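Open day at the Vulia melon farm and seed barn

So I finally made it to the Vulia open day, after two years of saying I would and then finding some excuse the night before. My brother-in-law Reto Sutter drove, which meant we left early and got there before the coffee stand was set up. I'm still a little sore about that.

If you don't know Vulia, it's a small growing outfit at the end of a long gravel road past Prukonov, and for most of the year you can't just walk in. They grow squash, pumpkins and melons for seed, so what they care about is what's on the inside (the flesh is almost a by-product, and they practically give it away at the end of the day). Once a year they open the gates, charge you 7 dollars at a folding table, stamp your hand with a green leaf and let you wander.

The parking was in a mowed field, and it had rained hard overnight. Wear boots! I had on the canvas sneakers I wear everywhere and they're currently drying on the porch with newspaper stuffed in them.

First stop was the field walk, led by Sudheer Kurian, who runs the growing side. He talks fast and walks faster, and the back half of our group missed most of what he said at the first two stops. I elbowed my way up front after that. He had us look at how far apart the different squash plots are, with rows of corn and sunflowers in between, and explained that the bees don't read the labels, so if you want seed that comes true you either keep the varieties well away from each other or you do the pollinating by hand. They do both. In summer they're out at sunrise taping flowers shut, and he still had a roll of the tape in his jacket pocket. I've been saving seed from my own zucchini for years with none of this going on, and it explains a lot about the weird striped thing I got last August.

One man asked him how many varieties they keep and the answer was 53, though only 15 get grown out in any one year. The others sit in the cold room waiting for their turn. I liked that. It made me feel better about my own drawer of half-used packets.

After the walk we all squeezed into the seed barn, and I do mean squeezed. It smells wonderful in there, sort of sweet and dusty, like the bottom of a lunch bag that had a melon in it. They run the cleaning line for visitors every half hour, and we caught the second one. The pulp goes in at one end, gets tumbled and rinsed, and the seeds come out onto screens. It's loud enough that the explanation was mostly pointing. Reto, who likes any machine with a belt on it, stayed for the next run too while I went looking for lunch.

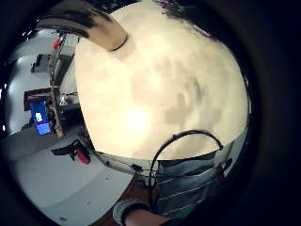 Choosing which fruit to save seed from was the part I'd come for, and there was a whole talk on it after lunch in the side room. The short version is that I've been doing it wrong. I always ate the best squash and kept seed from whatever was left at the end, and of course that's exactly backward. You pick your favorites early, tie a ribbon on the stem and leave them alone until they're fully mature, then let them sit indoors for a few more weeks before you cut them. Looks are only part of it, too. A pale beige skin with soft gray and tan blotches all over it, the kind of thing I'd have passed right by at a store, can be just fine if that's how the variety is meant to look. What you want to know about is the plant it grew on. Was it healthy, did it set fruit early, did it hold up when the weather turned bad? I wrote all of this on the back of my ticket and ran out of ticket.

There was also a germination demo, with damp paper towels rolled up in jars, and a kid's table where you could paint a gourd. I'm fifty-one years old and I painted a gourd. It's on the kitchen windowsill and it's not bad!

Lunch was squash soup from a trailer called Orneo, and it was the best thing I ate all week, with a lot of ginger and toasted seeds on top. The bread was only okay. There was a long line by noon, so go early, or do what the people ahead of us did and send one person to stand there while everybody else looks at the plots.

The seed sale was in the big tent and it got a bit pushy. The Imhof winter squash was gone before I got near the table, and a woman next to me had four packets of it in her basket, which I tried not to stare at. I came home with two melons I can't pronounce, a sugar pumpkin and a little green acorn squash that's supposed to do well in containers. By the exit they'd put up a chalkboard with the visitor count from last time, 1,131, and going by the state of the parking field I'd guess they beat it.

A few things I'd change. The signs between the field and the barn were hard to follow, and we ended up behind the compost at one point with a very nice couple who were just as lost as we were. There weren't enough places to sit down. And I'd love it if the talk on choosing fruit was given twice, as plenty of folks were standing outside the door trying to listen through the gap.

They mentioned a smaller seed swap in December, indoors, bring your own envelopes. Reto says he'll drive again if I promise to find coffee first, so I'm filling a thermos.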